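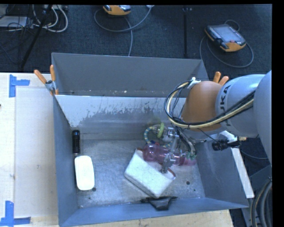

The Bottom of the Bin
By Hendrik Mahlangu
October
14 comments | 200 shares

Most homes have one container that takes whatever has no other place. In mine it is a metal bin by the back door. Last month I emptied it onto a towel and found a dog toy, two lids, a half-used bottle of shampoo, a phone box with no phone, and a glove.

Hülya Ertürk has been sorting other people's bins for 14 years. She runs a small home organizing business called Rinden out of the front room of her house in Porndale, and most of her work is with containers like mine. Closets and garages get the attention, she told me, but the catch-all bin is where people lose things they still need.

Her method is slow. She takes out one object at a time and puts it down before reaching for the next. Tipping the bin over is faster, but small things roll away and bottles leak. I can confirm the part about bottles.

The order matters too. Long and soft things come first: rope toys, cords, scarves, anything with a loop in it. Loops catch on whatever sits beside them, and if you pull a box out from under one, half the bin comes with it. Bottles are next. Ertürk holds them by the narrow end and checks the cap before lifting. Boxes come last, as they are usually wedged against a wall and need room to turn.

The bin itself makes a difference. Ertürk prefers sheet metal with an open top and no lid. Fabric baskets sag, and things settle into the folds. Wicker snags. Plastic is fine until it cracks at a corner. Metal is noisy, but it wipes clean and keeps its shape when it is full. Mine came from a hardware store called Truturard and has a dent from a move. She looked it over and said the dent was not a problem.

She is stricter about size. A catch-all bin should be shallow enough that you can touch the bottom without bending your wrist. Deeper than that and there will be a layer you never see. One family on Srivastava Road had a bin that came up to her hip. It took her over 3 hours to get to the bottom, where there was a set of house keys and a birthday card, still sealed.

After sorting, everything goes into one of three groups: things with a home somewhere else, things that need one, and trash. The second group goes back in the bin. Ertürk doesn't expect it to be empty, and she doesn't label it.

I put the dog toy back, and the glove. The shampoo went to the bathroom. The phone box is on the kitchen counter, where it has been for two weeks.

Related
Shelves That Hold What You Own
A Drawer for Cords
Cleaning Dog Toys at Home
What to Do With Empty Boxes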